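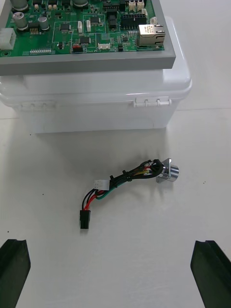 3.2. La placa electrónica como motivo de descarte

De los 372 aparatos entregados en el punto de recogida de Pristhorpe entre febrero y junio, 148 llegaron con una avería atribuida por el hogar a «la electrónica». El término procede de las propias fichas de entrega y lo mantenemos tal cual, aunque agrupa situaciones distintas: aparatos que no encendían, mandos que no respondían y también equipos con un diagnóstico por escrito de un taller.

Las entrevistas indican que el diagnóstico rara vez va más allá de la placa completa. Cuando el técnico la identifica como origen del fallo, el presupuesto contempla su sustitución entera y el hogar compara esa cifra con el precio de un aparato nuevo. En Nyitrai, donde el taller más próximo queda fuera del municipio, varios entrevistados dijeron no haber llegado siquiera a pedir presupuesto. La palabra «placa» bastó para decidir.

Phetsri y Quinlan describieron un comportamiento parecido en Killalley y lo llamaron «descarte por opacidad»: el usuario renuncia a reparar aquello que no sabe descomponer en partes. Nuestros datos son compatibles con esa lectura, con una salvedad. En los hogares con algún miembro formado en electricidad o mecánica la renuncia es menos frecuente, pero la diferencia se reduce mucho en los aparatos de más de diez años, para los que el recambio suele estar agotado.

Conviene recordar que una placa de este tipo reúne componentes de sustitución muy desigual. Los condensadores electrolíticos de aluminio, visibles en la figura 2 junto a varios conectores blancos, se venden sueltos y pueden cambiarse con un soldador corriente. Los circuitos integrados plantean otro problema, sobre todo si llevan un programa grabado por el fabricante.

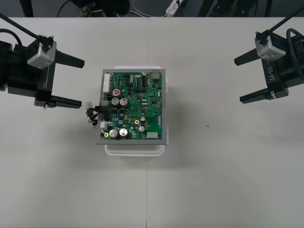

Esta desigualdad no aparece en los presupuestos revisados. Solo el taller Prostach desglosaba el trabajo por componentes, y lo hacía a petición del cliente. Su responsable, Chaiwat Yimyam, atribuye la práctica general al tiempo de banco - «buscar el fallo cuesta más que la pieza» - y a la dificultad de ofrecer garantía sobre una reparación parcial.

En la encuesta posterior, respondida por casi 200 hogares, 65 declararon que habrían aceptado una reparación sin garantía si el precio hubiera sido claramente inferior. La pregunta era hipotética y no fijaba un importe, de modo que el resultado debe tomarse con cautela. Aun así, apunta a una demanda que los talleres de la zona no atienden, cuestión que retomamos en el apartado 4.1 al tratar los plazos de entrega de recambios.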